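Arnlow manipulation group – notebook, thin sheet handling
Wednesday, December 9, 2020
Entry by Uzma Rind

Purpose of the session: to compare the two closing rules for picking up a single sheet of paper, with everything else held fixed. Rule A closes the fingers to a set width and stops. Rule B closes until the motor current passes a threshold, then backs off slightly and holds. The November entries used both rules but changed the approach angle between runs, and the results cannot be separated. That fault is corrected in the present series.

Setup carried over from the Lultitz rig without change, apart from the fingertips, which were cleaned before the first run. Camera at the wrist, as before. The policy sees the wrist view only. The overhead view is recorded for scoring and is not passed to the controller.

Total for the series: 200 attempts, divided evenly between the two rules, in blocks of 5. The order of the blocks was drawn in advance and is on the sheet inside the back cover. The operator was not told which rule was loaded. An attempt is scored as a success when the sheet is lifted clear, held for 5 seconds, and shows no slip in the overhead recording. A sheet that is lifted and then creeps downward is scored as a partial and listed separately. Torn sheets are scored as failures whatever the height reached.

Observations, first half of the series

Rule A behaves well when the paper lies flat and the fingers arrive square to it. When the paper has been used before and carries a fold, the stopping width is sometimes reached with the fold only loosely held. The grasp then looks closed from the controller's side, and the width reading gives no warning. Several of the partials have this pattern.

Rule B is slower. It spends most of the extra time in the last part of the closing motion. It did not tear any sheet in the first half. There is a tendency to crumple the paper near the tips, which would matter for any later task in which the sheet must be laid flat again. This should be recorded as a cost of the rule and scored in the next series – at present the scoring sheet has no column for it.

The Brandes slip estimator was run on the recorded wrist views after the session. It compares texture near the fingertips from one view to the next. Plain white paper offers it very little to work with, and its confidence stayed low for long stretches. Creases help. So do small marks on the sheet, when they lie close enough to the tips to fall inside the estimator's window. For a grasp at a gathered point, the paper narrows toward the fingers and the window fills mostly with fingertip and background. The estimator then reports the motion of the wrong surface.

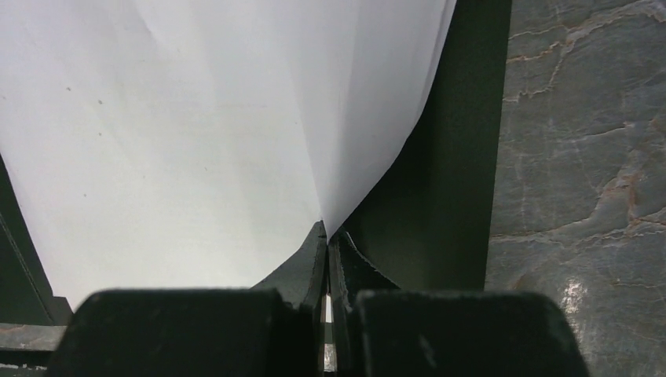 Nighat Khokhar wrote back on the draft of these notes that the window should follow the paper and should not be fixed to the fingertips. In her view a region placed higher on the sheet would pick up the creases and the specks, and the fixed window was only ever chosen for rigid parts. She also asks that the background be masked before the estimator is run, as a strongly patterned surface will draw the matches away from a pale one.

Both points are accepted. The mask is simple to add. The moving window needs an outline of the sheet, and the outline is least certain where the paper curves away and darkens. A first attempt will use brightness alone, on the existing recordings, before any new data is taken.

Actions

Rescore the partials under Rule A with the presence of a fold noted for each one. U.R.

Add a column for crumpling near the tips, with 2 levels only (present, absent). Finer grading was tried on the Skodinby cloth series and the two scorers did not agree well enough for it to be useful.

Send the wrist recordings to N.K. with the block order withheld until her scoring is complete.

Check the current threshold for Rule B against the value in the configuration file. The printed sheet on the rig gives an older value and should be replaced.

Second half of the series to be written up separately. No change to either closing rule until then.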